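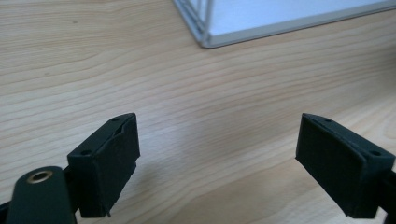

The tabletop, upper left is where the grain shows best

Is my "solid birch" table really solid?

Mechthild Strebel
9 August 2026

I bought a second-hand table through Gramside in May. The listing said solid birch, satin finish, made by Erkavora, and I paid more than I meant to on the strength of the word solid. Now I have my doubts. The grain runs in long wavy lines from one side to the other and I can't find a single join anywhere. I always thought a real wooden top was made of boards glued side by side, and that you could see where one stopped and the next began. The top is 59 cm deep, so that would be one very wide board.

There are also a few tiny dark specks and some faint pinkish brown streaks. The seller says these prove it's natural. I'm not convinced, as I've seen printed kitchen worktops with knots in them. My brother-in-law says maple, the seller says birch, and the man in the paint shop looked at it on my phone and said laminate without putting his glasses on. I'd like to oil it, but not if it's plastic. How do I find out without sanding a hole in it?

Ferdinand Ammann

You won't find out from the top, and I wouldn't trust anyone who tells you the species from a photo. Birch and maple both come out creamy with fine lines, and so does a decent print of either. Specks prove nothing. Printed patterns have them too.

Look at the edges. On a solid top the lines on the surface carry on over the side, and at the two ends you should see end grain, which looks like short tight marks or bits of the growth rings. If the ends show the same long smooth lines as the top, somebody has stuck an edging strip on. If you see thin layers stacked up, it's plywood with a veneer, and that can still be a perfectly good table.

Then turn it over. Makers don't usually waste good veneer on the underside. A different colour, a flat brown sheet or something like pressed crumbs under there answers your question. If there are screw holes, shine a torch in one.

To tell a printed surface from real wood, hunt for a repeat. Pick one odd speck and see if it turns up again further along with the same lines next to it. It doesn't always work on a small table because the pattern may not have come round again yet. A drop of water somewhere out of sight is another go - bare wood will darken after a while, but a varnished top won't, so a bead of water sitting there tells you very little.

As for no joins, I agree with you, I'd be suspicious of one board at that width. Not impossible. Just not at second-hand prices.

Don't oil it yet. Oil over varnish or laminate stays sticky on top and you'll be wiping it off for days.

gramside_regular

Knock on it. Solid sounds solid. I had an Eynon desk that was supposed to be oak and it sounded like a cereal box.

Mechthild Strebel

Thank you, Ferdinand. I had a look at the ends and there is a very fine line just under the top surface, all the way along. I take it that's the edge of a veneer? The underside is painted, which I now find rather convenient for somebody. The knocking told me nothing, it sounds like a table.

Ferdinand Ammann

Sounds like veneer, yes, or laminate, they both leave a line there. Try a fingernail along it. If the layer looks like paper with a dark backing it's laminate. Either way it isn't solid, and I'd go back to the seller with the wording of the listing.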